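# Pay for the hours, skip the arm

Wullmont started offering its home-helper arm on a monthly plan in October, and I have now read the brochure, sat through the sales call, and used one for six weeks. My view is that the plan is worth the money for a small group of people, and that Wullmont is selling it to everybody else.

The plan works like this. You pay 200 a month. For that you get one arm that clamps to a table, a two-finger gripper, a small camera at the wrist, and 40 hours of what the company calls guided training. Guided training means a person on their end runs the arm through your chores until it can do them alone. When the hours run out you can buy more, and most people will.

I think the hours are the product. The arm is ordinary. Etar sells one with the same reach, and Szabó sells one that is quieter and folds flatter. If you put the three side by side and asked them to pick up a plastic cup, you would have a hard time choosing. The difference is in who teaches the thing, and Wullmont has good teachers. Mine was Pendo Mosoti, who was patient, asked where I keep things, and never once suggested I rearrange my kitchen to suit the machine. The Szabó rep suggested it twice.

My complaint is with the chore list. The brochure has 100 chores in it, and they are all printed in the same size type, as if they were the same kind of job. Stacking plastic bowls is on the list. So is packing a lunch. Anyone who has done both knows how far apart those are. A bowl has one shape. A lunch bag has a new shape each time you set it down, and so does everything attached to it.

Marlina Sinaga, who runs a day program for adults with limited hand strength, rented two of these arms before I did. She told me she had crossed out most of the chore list in the first week and kept the part that dealt with bags. Her people can manage a cup. They have trouble with zippers, straps, and handles, and they have trouble with them several times a day. She spent nearly all her hours there and doesn't regret it. Her second arm went back after a month, and the refund took longer than the sales page says it will.

I followed her lead and put my remaining hours into bags too. I'd say this to anyone thinking of signing up: pick one soft thing you handle every day and have them train on that. Don't let the salesperson fill your hours with bowls and blocks for the sake of a nice demo.

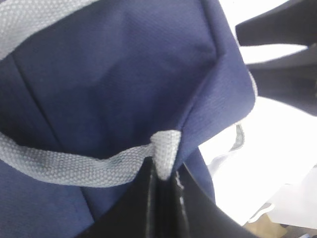

A handle is a fair test for another reason. Webbing bends, and a gripper with two flat fingers has to close on it in a place where it will stay put. Cloth under it moves around. A shopper who wants to know if the service is any good should ask for a strap on the sales call and watch how long the operator takes to line it up. Mine took 3 tries, and I thought better of the company for letting me see them.

Tahsin Sultana, a neighbor who follows this business more closely than I do, says I'm too easy on them. She points out that the trained routines stay with Wullmont. Cancel and you lose them, including the ones you paid extra hours for. Etar lets you keep a copy. She's right about that, and it's the one part of the contract I would refuse if I were signing again. Suvaretti, which handles the billing, couldn't tell me whether an exception had ever been made.

So 200 a month is a fair price for a person with a daily problem and a clear idea of what it is. It's a poor price for someone who wants a gadget on the table — buy the Szabó, which costs less over a year and takes up less room. And Wullmont should cut the chore list down and put the bag work on page one.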